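Eleven Charged in Scheme That Took Construction Equipment From Job Sites

Prosecutors have charged 11 people in connection with a series of thefts in which heavy construction equipment was taken from job sites and rental yards, given altered serial plates and sold to buyers in other states, the county prosecutor's office announced Monday.

The charges follow an inquiry that began in December, when Bomier, an equipment rental company, reported that a Terex loader had been removed overnight from a fenced yard off the frontage road. A second company, Simutetti, reported the loss of two trailers and a compressor from a road-widening project later that month. Investigators compared the two reports and found that the same rented flatbed truck had been recorded leaving both locations before dawn.

According to the charging documents, members of the group presented themselves as drivers sent to pick up equipment at the end of a rental period. They carried printed work orders with the names of actual customers and, in several cases, the correct contract numbers. Site staff released the equipment in the belief that the return had been scheduled. In other instances, the documents state, locks were cut and machines were driven onto trailers between 3 a.m. and sunrise.

The office said 30 machines have been identified as stolen. Of those, 11 have been recovered and are being held at a county storage lot until ownership can be confirmed. The remaining equipment is believed to have been sold through private listings and at small auctions, where buyers were shown bills of sale that prosecutors describe as forged.

The defendants face charges that include grand theft, forgery, possession of stolen property and conspiracy. Three of them are also charged with altering identification numbers. Eight are in custody, and three have been released under supervision. All are presumed innocent unless proven guilty in court.

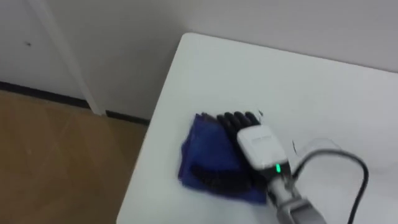 Zdenka Živković said that her paving business had lost a season of work after a roller was taken from a church parking lot, and that the insurance payment had covered less than half the price of a replacement. She said she had been told at the time that recovery was unlikely, and she asked that owners be informed more promptly when a machine is found.

The prosecutor's office said it is contacting owners in the order in which reports were filed. Equipment with missing or altered plates will be examined by a specialist, who can often locate a second number stamped on the machine's chassis. Owners do not need to appear in person until they receive a written notice with a claim number.

Investigators carried out searches at two storage properties and a repair shop last week. Items seized include a plate-stamping press, blank work order forms, bolt cutters and more than 200 keys. Many models of heavy equipment are started with a key common to an entire product line, a practice that the office said has made thefts of this kind easier to carry out.

A third company, Begović, is named in the charging documents as the purchaser of four machines. The office said the company is being treated as a witness and has turned over its purchase records. No charges have been filed against it or its employees.

Rental companies and contractors are asked to confirm every pickup by telephone, using a number already on file and not one printed on the work order. The office also recommends that owners keep photographs of serial plates, record any secondary numbers and report a missing machine as soon as its absence is noticed.

Anyone who bought used construction equipment in a private sale during the past year may ask the sheriff's property unit to check its serial number. There is no charge for the service. Buyers who believe they may have purchased a stolen machine should not resell or move it before speaking with the unit.

The first hearing will take place in county court, where a judge is expected to consider bail for the eight defendants in custody. The investigation remains open, and the office said further charges are possible.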